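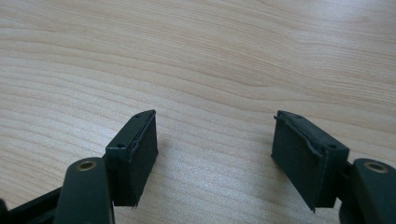 Evening Conversation Partners Wanted -- Cunar Neighborhood Language Circle

Do you like to talk? More to the point, do you like to listen? We are looking for friendly people who can spare an evening a week to sit down with adults who are learning English and simply chat, about food, kids, the bus, the weather, whatever comes up. You don't need to be a teacher, and most of our partners have never stood in front of a class in their lives.

The Circle started with a handful of neighbors in a borrowed room on Hestex Street, and we now have 230 learners on our list, with more writing to us every week. We love that, but it does mean some people have been waiting since June for a partner, and we would dearly like to get them talking! 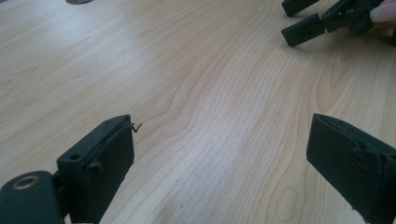 We will pair you with one learner and try hard to match your interests, so do tell us if you garden, sew, fish or follow basketball. Each session runs an hour, starting at 6:30 p.m., and we ask you to stay with your partner for 20 weeks if you possibly can. Life happens, of course, and if you have to miss an evening just give us a call -- we'll find someone to sit in.

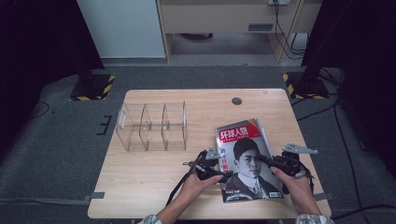

What we ask of you

You should be 18 or older, comfortable speaking English, and patient with long pauses. A second language is a nice extra (we are short of Mandarin and Portuguese speakers just now) but please don't let the lack of one put you off.

How to join

Come to our open house this Sunday at 2 p.m. in the Cheng Building, second floor, or leave your name and phone number at the front desk any evening. There is a short form, a friendly talk with one of us, and a training session with supper included. Bring a friend if you're shy about coming alone.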